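Plates on a Tray, and Other Small Surrenders

Filed under: Kitchen, Storage, Lost Causes

I own more plates than I have cabinet for. The cabinet was built by somebody who ate alone, and it has one shelf at a useful height and two more for people with ladders. For years I solved this by stacking everything on the useful shelf, dinner plates at the bottom, side plates on those, bowls on top of the side plates, and a gravy boat riding up there like the captain of a ship. Getting out a single dinner plate took both hands and a certain amount of prayer.

What follows is what I do now. None of it costs much, and some of it I stole from my brother-in-law Panagiotis Kadrić, who washed dishes at a hotel in Plestham one winter and has been insufferable about crockery ever since.

Keep the everyday plates out

Put them on a tray, on the counter, near the sink. I resisted this for a long time because I had been raised to believe that a plate in plain view was a dirty plate. But if you use the same few plates at every meal, the cabinet is only a place where they go to rest for four hours. A tray with a raised rim is best. It gives the stack a border, it catches drips if you are the kind of person who puts things away before they are dry (I am), and you can pick up the whole business and move it when you need to roll out dough.

Mine is twelve dollars' worth of plain white tray from the hardware store in Vultstead. I looked at a handsome one with leather handles for 57 dollars and then I went home and lay down.

Stack by size, and stop at a height you can lift

Big ones down, small ones up. Everyone knows this and nobody in my house does it. A small plate under a large one makes the large one rock, and sooner or later it will rock at two in the morning when you are standing there in the dark with toast.

As for height, try lifting the whole stack with one hand under it. If your wrist complains, start a second stack.

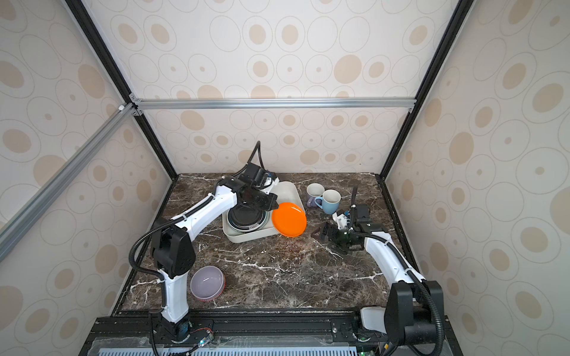

Dark plates stacked in the tray, the orange one leaning on the side, mugs to the right.

Let the odd plate lean

Every household has a plate that belongs to no set. It came from a yard sale, or a cousin, or it is the last survivor of eight. Don't bury it in the stack, where it will be the wrong size and throw everything off. Prop it against the side, inside the rim, so it has something to brace its foot on. It's easy to grab, and you will end up using it for everything: sliced lemons, the spoon you're stirring with, a landing spot for tea bags.

If it slides, the tray is too slick. Cut a piece of rubbery shelf liner to fit the bottom. One roll does the tray and most of a drawer, and the remainder will live in your closet until you die.

Mugs go beside the tray

I tried mugs on the tray. They take up room and they make it too heavy to move in one trip. Stand them right next to it instead, close together, and keep out only as many as there are people drinking coffee. In our case that would be 2. The rest can go up on the ladder shelves with the fondue set and think about what they've done.

Don't stack mugs, by the way. I know they look as if they want to be stacked. I chipped a good one from my Porkunent trip that way, and then I chipped the one under it getting it unstuck.

Felt for the good ones

If you do have plates you care about, put a circle of felt between each one. Paper towels work just as well, and coffee filters work better than either, being already round. A pack of 30 will see you through the wedding china with enough left over to make coffee.

A word about stone counters

Plates are glazed on top and often bare on the foot, and that bare ring is rough. Drag a stack across a polished counter often enough and you'll be able to follow its travels. Lift it, or leave it on its tray. A plate with a really gritty foot can be rubbed in circles on a sheet of fine wet sandpaper for a minute or so. Rinse it well afterward, and wipe the sink while you're at it.

Wash the tray

I put this off until February. There was a lentil under there that I believe had been with us since the summer. Lift everything off, wash the tray in hot soapy water, dry the counter where it stood, and put it all back in the same order before anyone in the family can have ideas about where it should go.

Next time: lids, and why you have eleven of them and four pots.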